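バリアゲーム

バリアゲームとは、言語聴覚療法、外国語教育、特別支援教育などで用いられる、二人一組の情報伝達活動である。参加者の間についたてを置き、互いの手元が見えない状態を作ったうえで、一方が言葉だけで配置や絵の内容を説明し、もう一方がその説明に従って同じものを再現する。日本語では「ついたて課題」「仕切りゲーム」と呼ばれることもある。材料には絵カード、積み木、シールのほか、食器や文房具など日常の物も使われる。

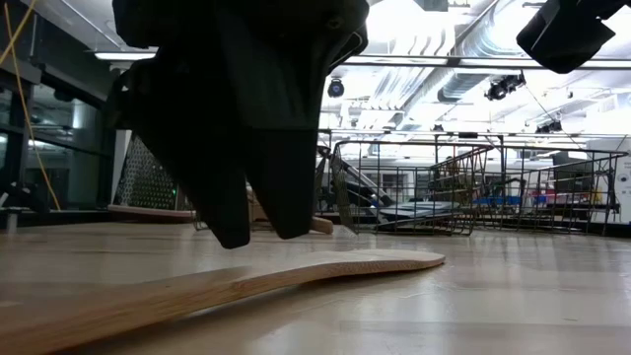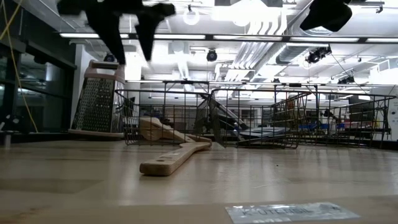 テーブルに置かれた木製の道具

名称

「バリア」は英語の barrier に由来し、参加者の視線をさえぎる仕切りを指す。身体障害や環境に関して言われる「バリアフリー」の「バリア」と同じ語であるが、両者に直接の関係はない。初めてこの活動の名前を聞いた保護者が、障壁を取り除く訓練であると理解してしまうことがあり、そのために案内の文書では「ついたて課題」の名称を選ぶ施設もある。

研究の分野では、同じ構造を持つ課題が「参照的コミュニケーション課題」と呼ばれる。これは、複数の対象の中から特定の一つを相手に分かるように伝える能力を調べるもので、バリアゲームはその手続きを指導の場面に移したものと見ることができる。ただし、研究の課題では条件が厳密に決められるのに対し、指導で行われるバリアゲームでは、指導者が途中で助言を加えたり、材料を変えたりすることが普通である。

基本的な手順

最も単純な形では、話し手と聞き手に同じ材料が一組ずつ渡される。二人は机をはさんで向かい合い、中央にファイルや厚紙を立てる。話し手は自分の前に材料を並べながら、その一つ一つの位置を言葉で説明する。聞き手は説明を聞いて自分の材料を並べる。すべてが終わったところで仕切りを外し、二つの配置を比べる。

説明と配置の順序には二つのやり方がある。話し手が先に全部を並べておき、後から説明する方法と、一つ置くごとに説明する方法である。前者は話し手が全体の構成を考えてから話すことになるため、説明の順序を計画する力が必要とされる。後者は一度に扱う情報が少なく、年少の子供や、活動に慣れていない参加者に向いている。

仕切りの高さは、手元が隠れ、しかし顔は見えるくらいがよいとされる。顔が見えれば、話し手は聞き手の表情から理解の程度を推測することができる。反対に、表情の手がかりを使わせたくない場合には高い仕切りを用いるか、二人を背中合わせに座らせる。背中合わせの形は電話での会話に近い条件となる。

所要時間は材料の数によって異なる。小学校の通級指導教室で使われる手引書『Welton』では、導入の回は10分で終え、慣れてから長くすることをすすめている。

目標となる技能

バリアゲームの特徴は、一つの活動の中で複数の目標を扱えることである。同じ材料を使っていても、参加者ごとに異なる目標を設定することができ、そのため集団での指導にも利用しやすい。

理解の面では、次のような目標が立てられる。
・位置を表す語(上、下、間、となり、向こう側など)の理解
・二つ以上の要素を含む指示の理解
・「すべて」「以外」「どちらか」など、論理的な関係を表す語の理解
・聞いた内容を記憶しながら動作を行うこと

表出の面では、次のような目標がある。
・色、大きさ、形、材質を表す語を組み合わせた名詞句の産出
・「まず」「次に」「最後に」などの順序を表す語の使用
・物の名前が分からないとき、用途や特徴で言いかえること
・特定の構音を含む語を、文の中でくり返し使うこと

語用の面では、相手が何を知っていて何を知らないかを考えながら話すことが中心となる。仕切りの向こうにいる相手に「これをここに置いて」と言っても伝わらない。話し手はこの失敗を経験することにより、指示詞だけでは足りない場面があることを学ぶ。また聞き手の側では、分からないときに黙って推測するのをやめ、「どの赤ですか」「もう一度言ってください」のように聞き返すことが目標となる。聞き返しの技能は、教室での一斉指示を聞きもらしやすい児童にとって特に重要であると考えられている。

材料

材料の選び方は、難しさを決める最も大きな要素である。互いによく似た物が含まれていると、話し手は区別に必要な特徴を述べなければならない。たとえばコップが一つだけであれば「コップ」で足りるが、大きさの違うコップが並ぶ場合には「小さいコップ」と言う必要があり、さらに色も異なれば「小さい青いコップ」となる。

絵カードやシールは準備が簡単で、保管にも場所を取らない。季節の行事に合わせた絵を用いて、同じ手順を一年を通じてくり返す指導者も多い。夏であれば海辺の背景に貝やかさを置き、秋であれば木の絵に葉や実を置く、というような作り方である。

日常の物を用いる方法は、成人の失語症の訓練や、生活の語彙を増やすことを目的とする外国語の授業でよく見られる。台所の道具はその代表的なもので、「しゃもじ」「へら」「おたま」のように、形や用途が近く、名前を混同しやすい語が多い。名前が出てこない場合でも「ごはんをよそう物」と言えば伝わるため、言いかえの練習に適している。

市販の教材も存在する。Unari は磁石のついた背景板と人形からなるセットで、502枚の絵札を別売りしている。Maeng は左右の盤面が一つの箱に収まる折りたたみ式の教材であり、仕切りを別に用意しなくてもよい。一方で、身近な紙と鉛筆だけでも十分に行うことができる。方眼紙に図形を描かせる方法は費用がほとんどかからず、年長の児童や成人にも幼い印象を与えない。

難易度の調整

指導者は参加者の様子を見て、活動の途中でも難しさを変える。易しくする場合には、材料の数を減らす、互いに似ていない物だけを選ぶ、背景に目印となる物を描いておく、話し手の前に語の一覧を置く、などの方法がある。語の一覧は、文字のほかに絵記号で作ることもでき、拡大代替コミュニケーション(AAC)の機器を使用する参加者の場合には、必要な語があらかじめ機器の画面に入っているかどうかを確認しておく。

難しくする場合には、次のような変更が行われる。
・聞き手に余分な材料を渡し、使わない物が残るようにする
・話し手と聞き手の材料に、わざと一つだけ違いを作る
・一度の説明で二つ以上の物を置かせる
・質問の回数を4回までに限る
・抽象的な図形のように、決まった名前のない材料を使う

このうち材料に違いを作る方法は、聞き手が「それは私の方にありません」と言う機会を作るために用いられる。年少の子供は、自分の材料に問題があると考えて黙ってしまうことがあるので、最初に「足りない物があるかもしれない」と伝えておくことが望ましい。

集団での実施

参加者が三人以上の場合には、一人が話し手となり、残りが全員聞き手となる形がよく使われる。聞き手どうしの間にも仕切りを置くと、他の人の配置をまねることを防げる。終わった後に全員の配置を並べて比べると、同じ説明が人によって異なって理解されたことが分かり、話し合いの材料となる。

Yamila Riquelme と Wenceslao Iturra による指導書『Wesum』は、聞き手の一人を「質問係」とする方法を紹介している。質問係以外の聞き手は直接質問することができず、分からないことがあれば質問係に伝え、質問係がそれをまとめて話し手に尋ねる。この方法では活動に長い時間がかかるが、発言の少ない参加者にも役割が生まれる利点がある、と著者らは述べている。同書の集団用の活動は、準備と片付けを含めて30分の枠で計画されている。

異なる目標を持つ子供を同じグループで指導する場合、役割の割り当てに注意が必要である。表出に困難のある子供がいつも聞き手になり、得意な子供がいつも話し手になると、活動はなめらかに進むが、練習の機会は片寄る。このため、回ごとに役割を交替し、話し手の負担は材料の数で調整する。

評価と記録

記録の方法は目標によって異なる。配置の正誤だけを記録すると簡単であるが、誤りの原因が説明にあったのか理解にあったのかを区別することができない。そこで、話し手の発話については必要な情報が含まれていたかどうかを、聞き手については情報が十分であったときに正しく置けたかどうかを、別々に記入する様式が用いられる。聞き返しが目標である場合には、説明が不十分であった場面をまず特定し、そのうちどれだけの場面で聞き返しが起きたかを見る。

Jocelyn Belmonte は、指導者が話し手となり、わざと不十分な説明を混ぜる方法を記録用の手続きとして提案した。説明の質を指導者が決めることができるため、異なる日の結果を比べやすい。これに対して Marleny Usuga は、子供は大人の説明の誤りを指摘しにくいので、同年齢の相手と行ったときの結果とは一致しない場合があると指摘している。

限界と注意点

バリアゲームで身につけた技能が、日常の会話にどの程度広がるかについては、はっきりしたことは言えない。課題の中では「情報を正確に伝える」という目的が明示されているが、日常の会話には冗談や共感など、正確さが第一ではない場面も多い。指導者の中には、活動の後に料理の手順を家族に説明する宿題を出すなどして、場面の違いを小さくする工夫をする者もいる。

また、視力や視野に困難のある参加者には、小さな絵や薄い色の材料は適さない。手触りの異なる布や立体の物を用い、縁のある盆の中に置かせる形に変えると参加しやすくなる。上肢の動きに制限がある場合には、聞き手が言葉や視線で場所を示し、補助者が代わりに置く。この場合、補助者は説明の内容を自分で解釈せず、聞き手が示した通りに動かすことが求められる。

競争の要素を入れることについては意見が分かれている。点数をつけると意欲が高まる子供がいる一方で、配置が一致しなかったときに相手を責める場面も生じやすい。Yamila Herrera は、点数を個人ではなく組に与え、一致しなかった物については二人で「どう言えばよかったか」を考える時間を取ることをすすめている。

関連項目

参照的コミュニケーション
インフォメーション・ギャップ活動
語用論
拡大代替コミュニケーション
失語症
通級による指導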